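Stethoscope storage: hard case or just coil it?

mabaso_nights
21 December 2020
Hello all! My old Kalthorpe bag finally gave out after 57 shifts on the new unit (yes, I kept a tally) and now my stethoscope lives loose with my snacks and hair things. My sister swears by a zippered case. Do you folks use one, or am I overthinking it?

DHolzer
Get the case, friend. I hung mine on a hook for years and the tubing went stiff and kinked on me, and replacing it cost me 120 dollars I'd rather have spent on dinner.

tisard_jo
I'll disagree, very gently, with Damian. A small square case makes you coil the tubing tight, and that's no kinder to it than a hook. Mine goes in a long pouch, and the little tins are for hairpins and such.

DHolzer
Fair enough, Jo, though mine is a roomy one and it just curls around once!

mabaso_nights
Well, I've laid out what I own, mint zip case, the blue puppy tin (I love that tin) and the stethoscope with the blue tubing, and I'm still dithering.
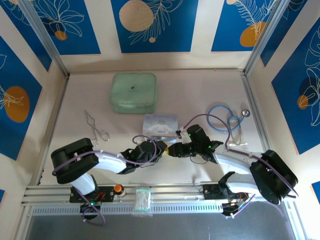

zolo206
Can I wipe the tubing down with hand sanitizer before I put it away?

tisard_jo
Better to use an alcohol wipe, and let it dry all the way before you zip anything shut.

DHolzer
Seconding the wipes. I keep 2 packs in my locker.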